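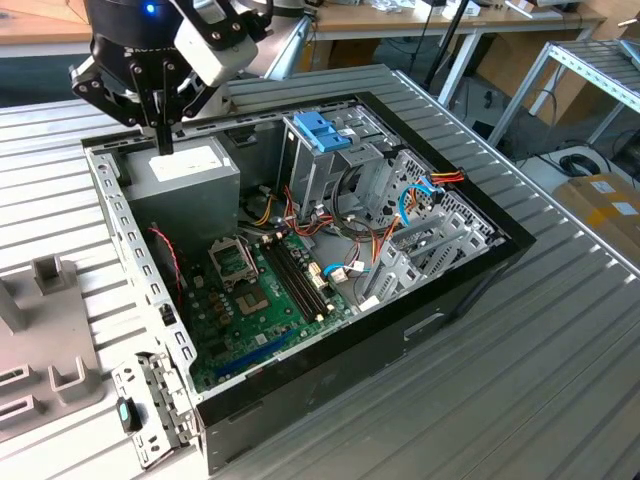 A desktop tower with its side off, power supply and green motherboard on show.

Old office PCs to get a second go in Tetia

June 28, 2024

If you've got a dusty old computer sulking under the stairs, I have some good news for you. The repair shop on Sethi Street is starting a reuse scheme this summer, and from what I heard when I popped in, they'll take pretty much any desktop you can carry through the door (and a few you can't, if you ring ahead and ask nicely for the van).

The scheme is called Travon, and it has been ticking along quietly in the next town for a while now. People bring in their old machines, the shop wipes the drives, swaps out whatever has given up, and the finished computers go to households that don't have one at home. Last year the other branch passed on 1383 of them. I had to ask twice because I thought I'd misheard over the kettle!

I went along to the open morning expecting to stay ten minutes and came out nearly two hours later with oil on my sleeve and a leaflet I've already lost. It was a cheerful sort of do. There was a queue for tea, a bigger queue for the lemon cake, and a fair bit of chat about how much people paid for their first computer. One woman told me hers cost more than her car. Her husband said it had been a very cheap car. 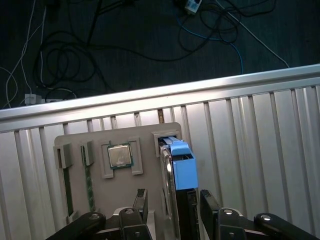
What they'll take

Desktop towers are top of the list, and it doesn't matter if they won't switch on. Laptops are fine too, as long as the battery hasn't swollen. Screens have to be flat ones (the big heavy old sort should still go to the tip, sorry), and keyboards and mice are welcome if all the keys are there. Please don't bring printers. I asked about printers on behalf of everyone I know, and the answer was a very firm no.

Bring the power lead if you can find it. They've got a box of spares, but it empties fast, and the leads for some of the slimmer models are a pain to get hold of. Mine was behind the freezer, in case that helps anybody.

The bit most people seemed worried about was their photos and bank letters and so on. Every drive gets wiped before anything else happens, and you can have a slip with a number on it to say it's been done. If you'd sooner keep the drive, just say so at the counter and they'll take it out and hand it over while you wait. I did that with mine, mainly because I've got a feeling our old holiday pictures are on there somewhere and I've never got round to looking.
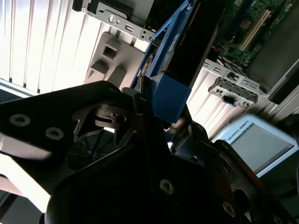 LOCAL NEWS: MONEY AND COSTS

Giving a computer away costs nothing, and so does getting one. You can put your name down yourself or a school or doctor's surgery can do it for you. There are 102 households on the list already, so it may be a bit of a wait, and families with children doing exams will be seen to first.

The money to get going came from a bring-and-buy sale and a sponsored walk, which between them raised £2054. I did the walk, very slowly, in the wrong shoes. Most of that has gone on new drives, and the rest is paying for shelving and a decent set of screwdrivers. The old machines will run Grokix, a free system that's meant to be gentle on older hardware. I had a little play with it on the shop's demo computer and found the web browser and the card games without any help, so I reckon most people will be all right.

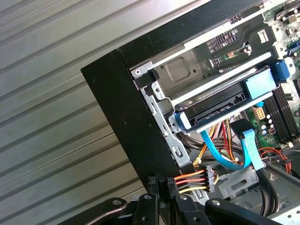 There's also going to be a repair evening once a month, starting in September, for anyone who'd like to have a go at fixing their own. It's £5 a head, which covers the room and the biscuits, and you don't need to know anything before you turn up. I've put my name down. The last time I opened up a computer I ended up with a screw left over, and it's been in the kitchen drawer ever since, so I could do with the practice.

Children can come along if they've got a grown-up with them. Parking is tricky on Sethi Street after five, so I'd use the car park behind the library and walk up, or get the bus, which stops right outside the chemist.

Drop-offs are open now during normal shop hours, round the back by the green gate. Ring the bell and give it a minute, as the workshop is upstairs and the stairs are steep. The waiting list forms are on the front counter, and there are more at the library desk if the shop runs out again.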